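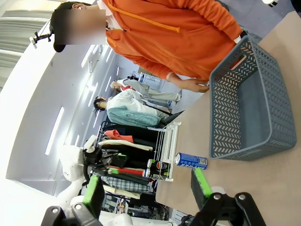 Photo: Wadonano

Drindard For Sale / To Let board post

Timber board post for estate and letting agents. Planed softwood, pressure treated, painted white, pointed at the bottom end. Drilled ready for the Stikeo bracket so no measuring on site. Takes single boards, T boards and flag boards. Slip boards fit underneath, see Extras.

Two lengths in stock, 2215 mm and 3000 mm. The shorter one is what most offices take for front gardens, low walls and terraces with a bit of bed by the gate. Longer one for hedges, parked vans, corner plots, anywhere the board has to be seen over something. Posts come bare, bracket and bolts are seperate unless you order the kit.

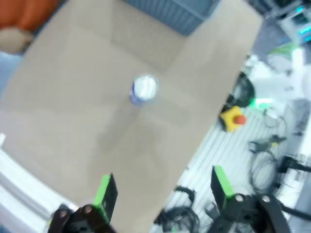 If strapping to a gatepost or railings use the shorter length and two straps, top and bottom. One strap and the board will swing round in the wind. Don't strap to lamp posts, street signs or a neighbour's fence. Don't nail to trees.

Paint is a water based exterior white. It will mark where boards rub, touch-up tins available. Posts can be reused over and over, re-point with a saw when the tip goes soft.
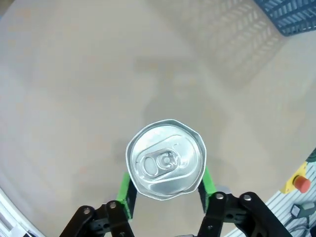
What's in the kit

Post, either length
Stikeo bracket, zinc plated
Bolts, washers and wing nuts
Two straps
Cap for the top of the post
Fitting sheet

Kit boards are not included. We print those too, send artwork as PDF with the phone number in outlines please, we get a lot with missing fonts.

Fitting

Check for cables and pipes first. Make the hole with a bar, not the post. Drop the post in, knock down with a rubber mallet and a block over the cap, then pack soil back and tread it in. Board goes on last. In soft ground use the Gamage ground spike, which grips better and comes out cleaner when the sale compeletes.

Extras

Gamage ground spike, galvanised
Slip boards: Sold, Under Offer, Let Agreed, Open Viewing
Spare straps, packs of 6
Touch-up paint
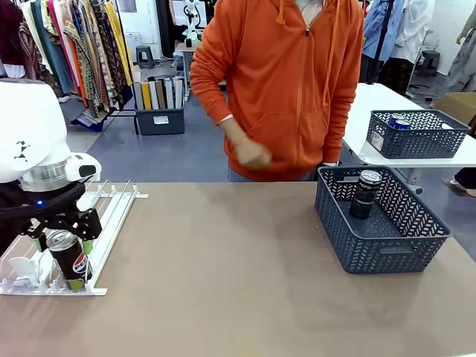

Black Pepsi can part way into the dispenser rack.

Ordering and delivery

Sold singly or by the bundle. Bundles on a pallet, kerbside drop only, someone needs to be there to help unload. We hold up to 2000 posts so most orders go straight out. The 3000 mm can't go by normal courier, pallet or collection only. Trade accounts welcome, ask for the form.

Prices on request. Page updated Mar 7, 2024. Next price list due May.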